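Notes, Trodulell session, Sep 18, 2026

## Slide 4 - Teaching by hand

- Open with the number: 1269 demos since June. Pause for sympathy.
- You hold the wrist, you drag the arm to the bowl, you let go. My shoulder learned the task well before the policy did.
- Gripper goes just past the rim, no deeper. Steel bowl, lots of glare - mention that reflections fooled us for more than 3 weeks.
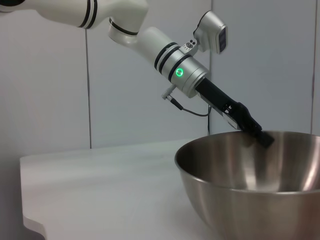

## Slide 5 - Teaching by remote

- Noman Durrani drove all of these from the next room. Smoother than mine. I've been told to say so.
- Lag story (short version!).
- Ask: who here has tried both? Then the 2 failure clips.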